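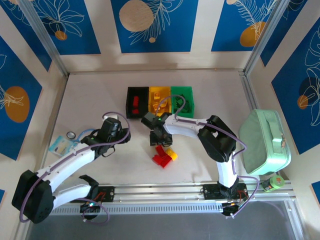
Segundo Sowmya Bhat, a comparação entre garras só tem valor quando os dois braços recebem a mesma tarefa e os mesmos limites de força. Foi esse o critério adotado pelo laboratório de Daltbridge na avaliação de controladores e garras para triagem de peças por cor, com blocos de brincar distribuídos por caixas preta, amarela e verde.

Jeanie Semple, responsável pelo ensaio, explica que o programa reuniu 474 ciclos de preensão para cada controlador. «O modelo da Troncombe concluiu 88 por cento dos ciclos sem intervenção do operador», refere. «A diferença surgiu nos blocos encostados uns aos outros, em que a garra tem de descer quase na vertical e fechar devagar.»

O segundo controlador, fornecido pela Doležal, revelou maior regularidade no fecho – embora com tempos de resposta mais longos. Questionada sobre a preferência da equipa, Semple mostrou-se reservada: «Ainda não temos dados sobre o desgaste dos servos. Seria prematuro recomendar uma aquisição.»

A passagem dos cabos mereceu igualmente atenção. «Um cabo com folga a mais pode prender-se numa caixa, e com folga a menos limita o cotovelo», observa a responsável. O comprimento será revisto antes da próxima série.

Os ensaios prosseguem em outubro, com quatro novos pares de dedos para as garras. Bhat pediu que os registos de força fossem publicados na íntegra, incluindo os ciclos interrompidos, e Semple confirmou que o relatório os apresentará em anexo.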